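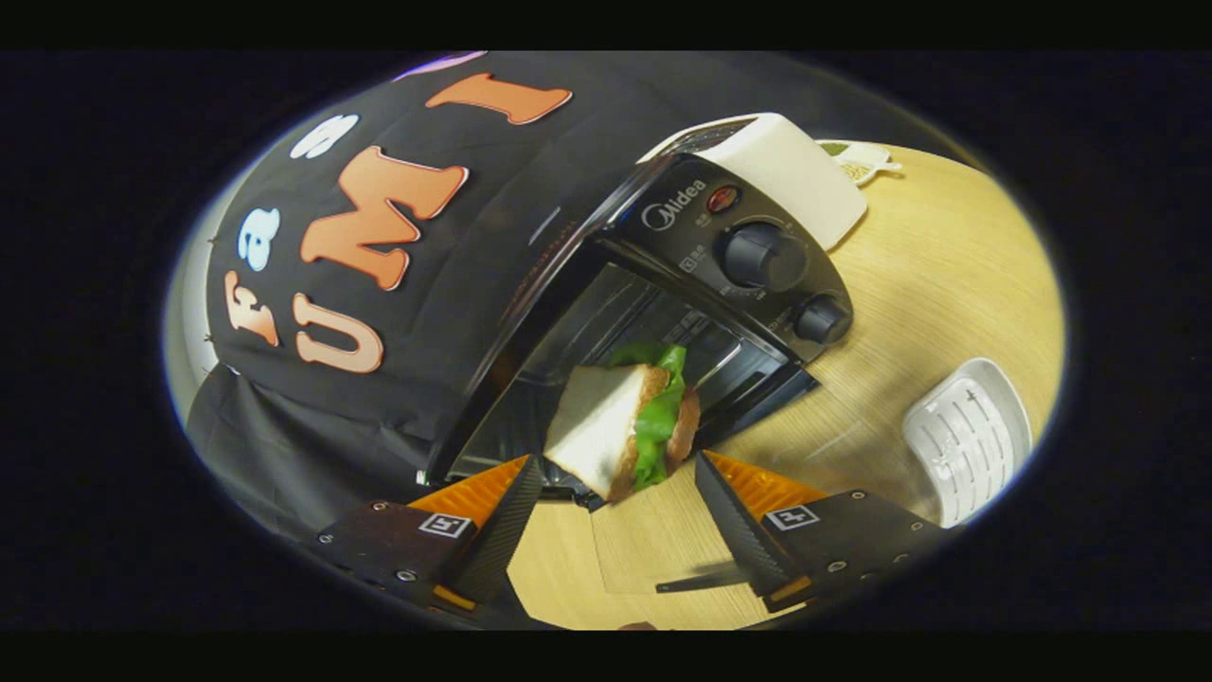 Toaster oven, countertop - used, black and white

Listing no. 75. Barkarent kitchen & break room rentals, Studton depot

Midea toaster oven, white top housing, black control panel, dark tinted glass door. Two round knobs, one large, one smaller, ridged so they're easy to turn. Red indicator light on the panel. Metal racks inside. Markings around the knobs are in Chinese - we tape an English card to the cord, please leave it on.

Good for: sandwiches, toast, rolls, reheating a slice of pizza. Not for a whole chicken, people keep asking.

Rental
5 dollars a day, 19 for the week. Deposit is back the same day if it comes home clean. Crumbs out please!!

Using it for sandwiches
Bread and filling first, lettuce after. Lettuce goes limp in there and then we get the phone call. Give it around 4 minutes, then look. Door gets hot, so does the top - keep the vent slots clear and dont push it up against a curtain or a tablecloth.

Cleaning
Unplug, let it cool, racks out, warm soapy water. Glass with a damp cloth only. No steel wool (see the Thiele we had to retire in April).

Also available
Black cloth, felt letters in orange and white, for break room corners and bake sales. Ask Wiebke Stüber which letters are left, the set is mixed and she knows whats in the box. Lint roller not inculded.

Pickup
Side door, ring twice. Ferhat Dağdelen does the handover and plugs it in for you before you sign - bring your own extension cord if you need one, we are out.

Prices checked 30 December 2020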